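Water limits to stay in place in Trulberg through the fall

Posted 31/08/2022
Local news

Watering limits that took effect in Trulberg in July will stay in place into the fall, the town water department said in a notice mailed to customers with their latest bills. The limits apply to all 1546 service connections in town, including those in the Carrasco neighborhood, which is served by a separate main but draws from the same source.

Under the rules, lawns may not be watered at all. Vegetable beds and fruit trees may be watered by hand or by drip line between sunset and sunrise. Washing cars, driveways and sidewalks with a hose is not allowed. Swimming pools may be topped off but not drained and refilled. Commercial car washes that reuse their water may stay open.

The department is also asking households to keep indoor use to 60 gallons per person per day. That number is a request and carries no penalty. The outdoor rules do carry one. A first report brings a written warning, and later reports bring a charge that is added to the water bill.

Pascual Arancibia, the water superintendent, said the town had hoped to lift the limits before the start of the school year. Two things got in the way. The level at the Stillau reservoir has kept dropping, and repair work on the town's wells is running behind.

"We were counting on having all the wells by now," Arancibia said. "We have one. It is running day and night, and I would like to be able to shut it off for a few hours and let it rest."

Trulberg has three wells. The oldest, behind the fire station, was taken out of service in the spring after its pump failed. A second was shut down in early summer when sand began showing up in the water. Both jobs went to Akis, a well and pipe contractor, under a single contract. The company has pulled the pump from the fire station well and cleaned the casing, but the replacement motor has been delayed at the supplier. Work on the sand problem has not started.

Arancibia said he expects the fire station well to be back first. Once the motor arrives, the crew will need around three weeks to install it, flush the line and wait for lab results. The well cannot be connected to the system until the samples come back clean. He did not give a date for the other well and said he did not want to guess.

Stillau normally makes up the difference when a well is down. The reservoir is shared with farms to the south of town, and the share that Trulberg can take depends on the level at the gauge by the dam. It fell below the first marker in July, which is what set off the current limits. If it reaches the second marker, the town's share will be cut again, and hand watering of vegetable beds would probably have to stop too, according to the notice.

Most of the questions coming in to the department have been about trees. Fruit trees were not mentioned in the first version of the rules, and several residents in Carrasco, where many of the older lots have pomegranates, figs and quinces along the back fence, wrote to ask whether they would have to let them go dry. The rules were changed to put fruit trees in the same group as vegetables. Shade trees were added as well, but only if they were planted within the past two years. Older shade trees can usually get by on their own, the department said.

Residents with pomegranates should be careful about watering heavily after a long dry spell. A sudden soaking close to harvest can cause the fruit to split. The department's handout on trees, which was put together with the county garden office, recommends a slow, even watering at the outer edge of the branches, with a layer of leaves or wood chips on top of the soil. It also suggests picking ripe fruit promptly so that it does not draw animals looking for moisture. Coyotes and raccoons have been seen in yards in Carrasco more often than usual this summer.

The handout is free at the department counter and at the library. It is printed in English and Spanish.

Indoor use has gone down since the limits began, but by less than the department wanted. Arancibia said leaks account for a good part of it. Meters that never stop turning overnight are being checked by hand, and customers are getting a door tag when a leak looks likely. Toilets are the usual cause. A few drops of food coloring in the tank will show a leak if color appears in the bowl after fifteen minutes or so with no flushing.

In the kitchen, the department recommends washing fruit and vegetables in a bowl of water and pouring the water on plants afterward. Dishes washed by hand should be rinsed together in a basin and left to drain, with the tap off in between. A dishwasher uses less water than hand washing if it is run full. There is no need to rinse plates before loading them. Scraping is enough.
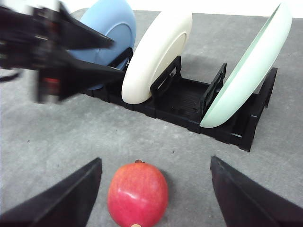
A pomegranate. Fruit can be rinsed in a bowl and the water saved for the garden.

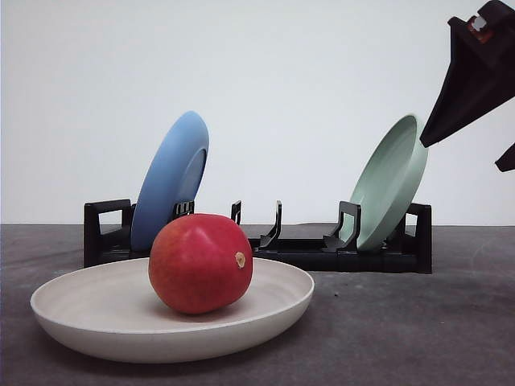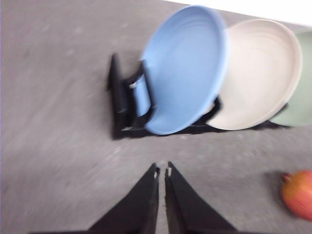 Plates standing in a dish rack.

Restaurants have been asked to bring water to the table only when a customer wants it. The school kitchen has gone further and moved to trays that need a single wash. The laundromat on the main street has kept its normal hours, though its owner has put two of the larger machines out of use until the rules are lifted.

Not everyone is happy with how the limits have been handled. At the last public meeting on the subject, several people said they had reported sprinklers running in the middle of the day and had seen no change. Others complained that the grass in front of the town offices stayed green well into the summer. Arancibia told the meeting that the grass had been watered by a timer that was missed when the other timers were turned off. It has since been disconnected.

He also said that the department has one person to follow up on reports, and that the same person reads meters. Reports are handled in the order they come in. It helps if the caller can give a street address and the time of day, he said, and photos are welcome but not required. Names of callers are not passed on.

Some customers have asked for a break on the monthly base charge while the limits are in force. The department said that is not possible. The base charge pays for the upkeep of the mains and the loan on the treatment building, and those costs stay the same however much water is sold. With less water going through the meters, income is down, and the department has put off the purchase of a new truck to cover the difference. Rates will not go up this year.

Customers who use water for medical reasons, such as home dialysis, can ask to be placed on a separate list. They are not expected to meet the indoor request, and the department will call them before any planned shutoff. The form is at the counter and can also be mailed out. People who filled out the form in a past year need to do it again, as the old list was not kept when the billing system was changed.

A short shutoff is planned in Carrasco when the fire station well is reconnected. It will be done at night, and notices will be hung on doors ahead of time. Water may look cloudy for a while afterward. Running a cold tap until it clears is usually enough, and the department suggests catching that water in a bucket for use outside. Customers should hold off on washing white clothes until the water runs clear.

The department will look at the limits again when the results from the well are in, or sooner if the level at Stillau changes. Reservoir readings are posted on the board outside the water office and are updated each week. Questions about a bill, a door tag or the tree rules can be brought to the counter during regular hours or left in the drop box by the side entrance.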